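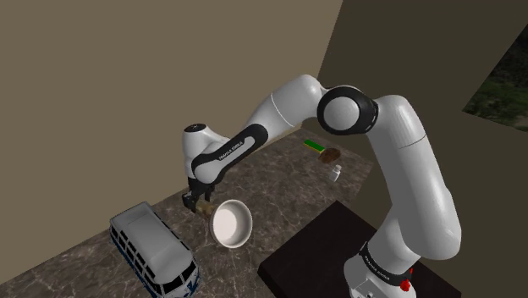 7. Comparing Grippers in the Kitchen Counter Scene

This section explains how to set up the same pick task with two different grippers in the simulator and compare the results. You should have finished Section 6 and be able to move the arm from the Astel control panel before you start.

The steps use the Franka arm with its parallel two-finger hand as the baseline. The second gripper is the Fendik soft-finger model, which comes in the add-on pack. If you did not install the pack, go back to Section 2.

7.1 Load the scene

1. Open Astel and choose File > Open Scene.
2. Select the Cludergate folder, then the kitchen counter scene.
3. Wait until the status bar reads Ready. The first load is slow while the marble texture and the object meshes are cached.
4. Open the Seed box and enter 3824. Press Enter. Clicking outside the box does not save the value.
5. Click Reset.

The seed fixes the starting pose of every loose object, including the bowl and the toy van. Use the same seed for both grippers. If you leave the box blank, the objects move on each reset and the two sets of trials cannot be compared.

Note: The view through the opening in the right wall is background only. It has no collision shape and can be turned off under View > Backdrop to speed up drawing.

7.2 Set the baseline gripper

1. In the Tool menu, choose Parallel Hand.
2. Set the controller to McPhee Position. Do not use McPhee Force for the baseline.
3. Leave finger speed at the default.
4. Under Target, pick the small tan cylinder. The name in the object list is cyl_small.
5. Click Preview Path and check that the fingers come down from above and do not sweep across the bowl.

A correct grasp looks like the picture at the start of this section, with both fingers pointing down, the cylinder between them just above the counter, and the bowl beside it. If the wrist comes in at a slant, click Home and preview again.

Caution: The toy van is large compared with the other objects and takes up a good part of the counter. Paths that start on the van side may clip its roof. The simulator will not stop the arm on contact unless Stop on Contact is checked.

7.3 Run the baseline trials

1. Set Trials to 7.
2. Check Log Contacts and Log Slip.
3. Click Run. Do not move the camera during a run if you are also recording video, as the recording follows the main view.
4. When the run ends, click Save Log and give the file a name that includes the gripper.

Each trial is scored as Held, Slipped or Missed. Held means the cylinder stayed between the fingers until the end of the lift. A trial in which the bowl is moved still counts as Held, but the log adds a B flag. Keep the flagged trials. They are useful when you compare finger widths.

7.4 Change to the second gripper

1. Click Home and wait for the arm to stop.
2. In the Tool menu, choose Fendik Soft Finger.
3. Accept the new tool offset when asked. If you click Skip, the arm will use the old offset and press the fingertips into the countertop.
4. Check that the seed still reads 3824. Some versions clear it when the tool changes.
5. Click Reset, then repeat 7.3 with all other settings the same.

Note: Soft fingers take more steps to solve at each frame. Expect a run to last about 2 times as long as the baseline.

7.5 Compare the logs

1. Choose Tools > Compare Logs and load both files.
2. Look at the Held column first, then the B flags.
3. Open the Slip graph for any trial where the two grippers gave different scores.

If both grippers score the same, repeat the comparison with one of the objects at the back of the counter. The flat brown disk is harder to grasp from above than the small white bottle and tends to show differences sooner.

7.6 Common problems

Fingers close but the cylinder stays on the counter: the target height is too high. Lower it one step at a time in the Target panel.

Bowl moves before the fingers close: the approach is too wide. Reduce the Open Width setting and preview again.

Object shakes between the fingers: the physics step is too large. Choose Fine under Simulation > Step, then rerun both grippers. Logs made with different step sizes should not be compared.

Arm does not move after a tool change: the controller has dropped out. Reselect McPhee Position and click Home.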